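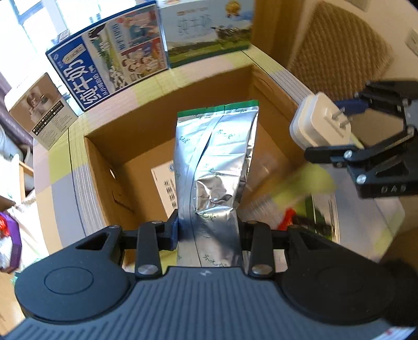
Rondwood is a small dataset of kitchen pantry records, made for people who study how dry food is stored at home and how much of it is forgotten. It contains 46 pantry inventories in CSV form, written by the households themselves, and one table of product types which connects them. The hardest part of the work was the packaging, because the same food can come in many forms. A tall silver foil pouch with a green strip across the top and Chinese characters on it, held upright above an open cardboard box, can be entered by one person as "pouch" and by another as "foil bag", and a third person will write only "box". We kept the original word in one column and added our own in the next.

Current version: 2

What is in the package

inventories/ — one CSV file for each household, named by a code and never by family name
types.csv — the table of product types, with 18 rows
packaging.csv — the list of packaging words, with the spelling we chose for each
notes.txt — remarks of the households, lightly edited for typing mistakes
check.py — a short script which looks for empty fields and unknown codes

Columns in the inventory files

item_id: a number, unique inside one file only. Please do not join two files by this column.
type_code: the code from types.csv.
pack_original: the packaging word exactly as the household wrote it.
pack_clean: our word for the same packaging.
opened: yes, no or unknown.
best_before: month and year when it was readable, otherwise empty.
shelf: where the item was kept, in free text. "Behind the flour" is a valid value and appears often.

How the records were made

Each household received a paper form and one page of instructions. They were asked to empty one cupboard, write down everything in it and put it back. The form was tested first by Luminița Manole in her own kitchen, and after this test we removed the question about price, as it made the work too slow. Most households needed one evening. The forms were typed by Austra Vaher, who also decided the type codes. When a label was in a language which the household could not read, the type code was left as UNK. We did not guess from the picture on the package.

The cleaning of pack_original was done with Mockus, our small word-matching tool. It is not included here but the result can be repeated by hand from packaging.csv.

Known problems

Fifteen of the files have no best_before values at all. These came from the first form, where the field was printed on the back side and many people did not turn the page.

The word "tin" is used for metal cans and also for cookie boxes. We separated them when the note made it clear. In other cases pack_clean is "metal, other".

Spices are too many compared with other types. Some households wrote each small jar on its own line, others wrote "spices, mixed" one time. Please do not compare the number of items between households without reading notes.txt first.

Refrigerators and freezers are not covered. Pet food is covered only when it stood in the same cupboard.

Changes from the first version

Column "container" was divided into pack_original and pack_clean.
Codes for tea and herbal tea were joined — the border was not used in the same way by everybody.
The folder Ultov, with the trial forms, was removed.
Dates with only a year are now empty instead of January of that year.

Use and contact

You may use and change the files for any purpose, if you name Rondwood as the source. If you find a mistake, please send us the file name and the item_id together. Messages are read every Friday.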